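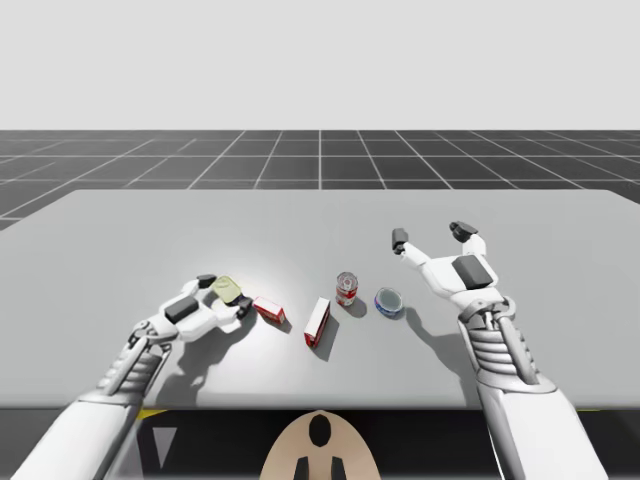 White arms, grey table, five things to pick from.

So I finally watched Morkus. I know, I know. My sister has been on at me since February, and every time I said I'd get round to it and then put on something with a murder in a village instead. But last night it was raining, I had a baked potato the size of a shoe, and I thought, right, go on then.

If you haven't come across it, Morkus is the second of the Nesari films. The first one was a small, slow thing set almost entirely in a lighthouse, and it did well enough that somebody gave the director, Kurniawati Liem, proper money for a follow-up. You can tell! There are boats now. There's a ballroom. There's a chase down a flight of steps that must go on for a good five minutes, and I loved every second of it, even though I lost track of who was chasing whom by the second landing.

The story picks up a few years after Nesari, with Captain Odo (Hüsnü Ertürk, who has grown a beard and is much better for it) living under another name and mending nets. Then a man called Morkus turns up in the harbour claiming to be the brother he buried in the first film. Is he? Isn't he? I won't say, but I guessed wrong twice and then guessed right by accident while I was in the kitchen looking for the butter.

Tae-yang Sun plays Morkus and he's the reason to see it. He hardly raises his voice the whole way through. There's a dinner where he peels an orange and talks about their mother, and Ertürk just sits there getting greyer and greyer, and it's far more frightening than anything in the ballroom. I went back and watched that bit again before I went to bed, which was a mistake, as I then lay awake thinking about oranges.

I was less sure about Ah-rin Ki's part. She was wonderful as the lighthouse keeper's daughter last time round, all elbows and bad temper, and they've given her nearly nothing to do. She has a big speech on the quay, 28 minutes in (I checked, I wanted to know if I was being unfair), and then she more or less stands near doors until the end. My sister says that's the point and she's been pushed out of her own story. Maybe. It felt to me more like a few pages went missing.

The other grumble is the music. The first film had that lovely scratchy fiddle tune and here it's been swapped for what sounds like 400 people humming. It's fine over the sea. Over a man buying bread it's a bit much.

Still, the ending! I'd been warned it was divisive and I can see why, but I was all for it. They let the last shot run and run – the boat, the fog, the lamp going round – and I had that feeling I used to get coming out of the old picture house, when you blink at the pavement and don't want to talk to anyone until you're on the bus. I paid 40 pence to sit in there as a kid, and I'd have paid it again for those last few minutes on a decent screen and not my telly with the fingerprint on it.

There is a third one, called Vevivness, written by Ekene Iyamu this time and with Liem still directing. I've been told to skip the trailer as it gives away the brother business in the first 30 seconds, so be careful if you're coming to these fresh. Do watch Nesari first, by the way. Morkus barely stops to explain anything, and the bit with the key won't mean a thing to you otherwise.

Next up is the village murder series again, as I've left the vicar in a cellar. If anyone has seen Vevivness, tell me whether Ah-rin Ki gets more lines, but please nothing else.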